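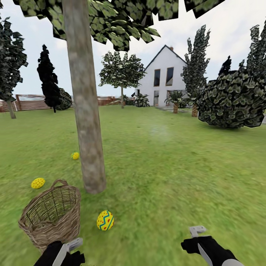 プレスリリース

Musbergロボットクラブ、シミュレーション競技会「Bristwoodカップ」に初出場します!

こんにちは、Musbergロボットクラブの広報係です。プレスリリースを書くのは初めてなので、ふだんの部活の話し方に近い文章になってしまうと思いますが、最後までお付き合いいただけるとうれしいです。

私たちのクラブはこの9月、学生向けのシミュレーション競技会「Bristwoodカップ」に出場します。出るのは家庭・庭部門です。仮想の庭や部屋の中で、両手のあるロボットを動かし、置いてある物をつかんだり運んだりする腕前を競います。部員は8人。ハードウェア好きばかりが集まったクラブなので、最初は「本物のモーターが回らないなんて!」という声もありましたが(私もそのひとりです)、やってみたらすっかり夢中になりました。

練習用の課題のひとつが、春らしいイースターの庭です。芝生の上のかごに、模様のついた黄色い卵を入れていきます。文字にすると簡単そうですよね。ところが卵は丸いし、かごには持ち手がついているし、指を入れる角度を少し変えるだけで計画を組み直すことになります。卵のつかみ方だけで放課後がまるまる終わった日もありました。

これまでに記録した練習は1,064回で、そのうち卵をかごに入れるところまでできたのが426回です。半分に届いていないじゃないか、と言われそうですが、春の時点では1回できるたびに部室で拍手が起きていたので、私たちとしてはかなりの進歩なんです。失敗した回の記録も全部残してあって、水曜日の放課後にみんなで見返しています。

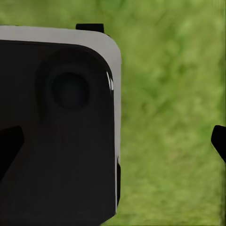

それから、手元のカメラの映像も練習でよく使うようになりました。芝生の上の物に寄っていくと、背景は緑にぼやけて、左右の指と相手の距離だけが頼りになります。左の指が近すぎるのか、右にまだ余裕があるのか。角の丸い物や黒っぽい物だと輪郭が読みにくくて、庭全体を見ているときとはまるで別の難しさがあります。操作担当と画面を読む担当がペアになって声をかけ合う、というやり方に今は落ち着きました。

動作計画のプログラムは自分たちで書いていて、名前は「Pichler」といいます。命名会議が長引きすぎて、最後はくじ引きで決まりました。今のところ片手ずつの動きは得意ですが、両手を同時に使うと急にぎこちなくなります。本番までに直したいのは、まずここです。

大会に先立って、クラブの公開練習も行います。会場はProsalonホール、席は120席、入場は無料です。午後2時に開始し、前半は部員による実演、後半は来場の方にも操作を体験していただきます。ゲームのコントローラーを握ったことがなくても大丈夫ですし、小学生の参加も大歓迎です!卵を芝生に転がしてしまっても、ボタンひとつで最初の配置に戻ります。

報道関係の方の取材もお待ちしています。練習の見学、部員へのインタビュー、プログラムの画面の撮影など、できる限り対応します。試験期間中は返信が遅れることがありますので、その点だけご了承ください。

お問い合わせ:Musbergロボットクラブ 広報係(公開練習の受付も同じ窓口です)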